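How to Sweep a Marble Floor with a Long-Handled Broom and Dustpan

Updated Jul 6, 2022

I love sweeping. There, I said it! We have three vacuum cleaners in the family if you count the one at the cabin, and I still reach for the broom and the dustpan on a stick nearly every morning. It's quiet, it's quick, and on a smooth stone floor it does a really lovely job once you get the hang of holding both tools at the same time.

This page covers dry sweeping on polished marble: crumbs, wrappers, bits of packaging, the dusty stuff along the baseboards. If you're after mopping or stain removal, those are on their own pages.

What you need

A broom with a long handle and soft or medium bristles. Stiff outdoor bristles are for patios, please keep them off polished stone.
A dustpan on a long handle, with a wide front edge that lies flat.
A trash can you can bring into the room.
A soft cloth, barely damp, for the last thin line of dust.

My own set is an old Flerko, bought for 36 kroner at a school fair, and it has outlasted a much fancier Willems broom that shed bristles from the first week. If you're shopping, put the dustpan down on the store floor and look at the front edge. If you can see light under it, put it back on the shelf.

Before you start

Pick up anything big by hand. Shake out the mats outdoors. Then bend down and feel the bristles for grit – a tiny stone caught in a broom can leave a scratch on marble that you will see every sunny morning for years (ask me how I know). Tap the broom against a step outside, or comb the bristles out with your fingers.

Check the handles too. Most of these screw in, and they work loose with use. A quarter turn clockwise before each sweep is plenty. If the thread is worn, wind a little plumber's tape on it and screw the handle back in.

Step 1: Sweep toward one spot

Begin in the corner farthest from the trash can and work along the walls first. Use short strokes and keep the bristles on the floor at the end of each one. Flicking upward feels fast, but it sends the light stuff sailing right back over the area you just did!

Overlap your strokes by half a broom width. Door frames deserve a second pass, and so does the strip in front of the sofa, where everything in our house ends up sooner or later.

Step 2: Bring the dustpan in

Stand the pan just beyond the pile, with the open edge facing it. Hold the pan handle in your weaker hand and the broom in the other, with your hand as low on the broom handle as feels comfortable. You get much better control that way. Tip the pan handle back and forth a little until the front edge sits flat against the floor.
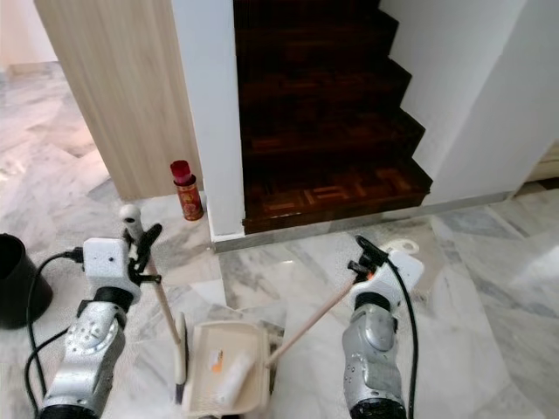
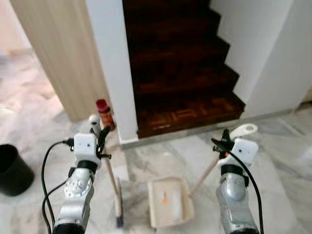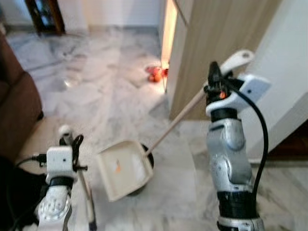

Broom and dustpan together on the marble.
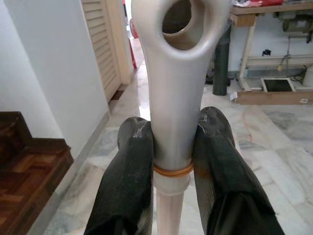 Step 3: Sweep in, back up, sweep again

Draw the pile into the pan with two or three gentle strokes. There will be a thin line of dust left at the edge. Slide the pan back a couple of inches, sweep the line in, and slide back again. After three or four rounds the line is so faint that one wipe with the damp cloth takes it.

Light pieces like candy wrappers love to ride back out on the bristles. Put the broom down on top of them inside the pan, hold still for a second, then lift straight up. Such a small thing, and it made me so happy when I figured it out.

Step 4: Carry and empty

Tip the pan back so the load rolls toward the rear, and rest the broom head inside it while you walk. Empty it low in the trash can, down below the rim, and tap the pan once against the inside.

Looking after the tools

Hang both of them up. A broom that stands on its bristles gets a permanent lean, and then it misses a strip on every stroke. Wash the bristles in warm water with a drop of dish soap every month or so, shake them hard, and dry them head down. The pan can go in the same water. I do a proper clean of everything each September, when the sand from the summer has finally stopped turning up.

Reader tip

Wenche Wikström wrote in to say she rubs a plain candle stub along the front edge of her dustpan twice a year. It makes the pan glide! I tried it on a Keno pan with a rather sticky rubber lip and it worked beautifully – just buff off any extra wax with a dry cloth before the pan touches the marble.

Spilled sugar or flour needs a slightly different stroke, and I'll put that on a separate page when I've had another go at it.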